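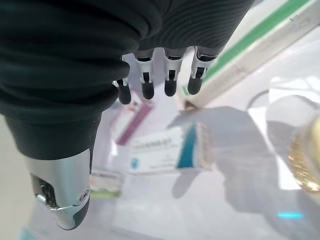 Medicine boxes and a glass jar on a white tabletop.

A medical cart, also called a medication trolley, is a wheeled or movable cabinet used to store and carry medicines within a hospital ward, clinic or aged care home. The usual form has a flat working top above a bank of drawers. The model in service at the Sarlow district hospital is built by Kenmont and has a rated load of 46 kilograms.

Working top
The top is generally moulded in one piece with a raised rim, so that small packages do not roll off during a round. Many carts also carry a pole for hanging fluids.

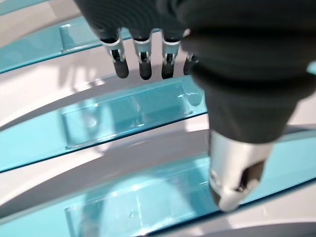

Trays and open shelves are used alongside the cart in many dispensaries. Stock waiting to be put away is sorted there by type before it is moved to the drawers. At Sarlow the dispensary holds 1,000 lines, of which 86 are kept on the ward carts.

Drawers
Drawers are commonly colour-coded and fitted with a lock. Boxed tablets, tubes of ointment and small bottles may share a drawer where the quantities are low, although larger wards use dividers to keep them apart.

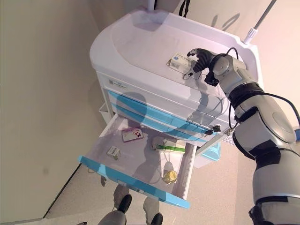 Labels are normally fixed to the front panel, and barcodes on the packaging allow each item to be checked against the ward list. The Mertens catalogue, a regional supply list, records 4,000 items suitable for cart storage. Drawer contents at Sarlow are reviewed each July.

See also: Crash cart; Dispensary; Ward round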